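Acceptance Testing

The contract allowed Priltanance 1167 simulated attempts before the review, and Siobhán Mulligan had used all but three of them.

Her job title was verification engineer. The product was a kitchen routine for Lovow, a chain of serviced apartments that wanted its dishes put away between guests. The written requirement ran to two pages. Section 1 covered plates. Section 2 covered what Lovow called "small mixed items," and Siobhán had spent most of November on Section 2.

"Plates are fine," she told Sakda Kaewkla over the phone. "Plates have been fine for weeks."

"And Section 2?"

"It passes when the item is where the plan says it is."

"How far out can it be?"

"Less than the client's guests will leave it."

Sakda managed the account. He wrote things down slowly, and she could hear the pen. He asked if she could give him one figure for the review. She said she could give him 700, the number of attempts that had ended with the item in its slot and nothing else disturbed. He asked if that was good.

"A hotel porter would be let go for it," she said.

He asked her to phrase it differently in the report.

At ten past four she loaded the next attempt. Heloísa Caldeira came over from the next desk with her coat already on and stood behind the chair. Heloísa had built the room: the walls, the planks, the clock. She had never given the clock a working mechanism, and it had become customary in the office to say that a run had started at twelve.

"Did you change the friction?" Heloísa asked.

"Back to the default. Queiroz wanted it conservative."

"Queiroz wants it to work."

"Queiroz wants both. It's in the email."

Siobhán paused the playback with the fingers over the tray and checked the approach angle against the log. The values agreed. She saved the state, labeled it, and attached it to the draft. 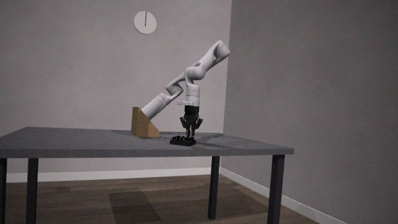
Can a machine put the dishes away in an ordinary kitchen yet? Some of them, slowly, if the kitchen is kept the way the machine expects and a person is nearby to deal with the rest.

She had typed that as the opening of the summary. Heloísa read it over her shoulder.

"Sakda will cut the part about the person."

"Then he can sign it."

Heloísa buttoned her coat. She asked whether Siobhán's own dishwasher had been fixed. Siobhán said the part was on order, and that she had been washing up by hand, which took eleven minutes if she left the pans.

"Do you leave the pans?"

"Usually."

She set the arm going again and opened the form for the next entry. There were two attempts left after it.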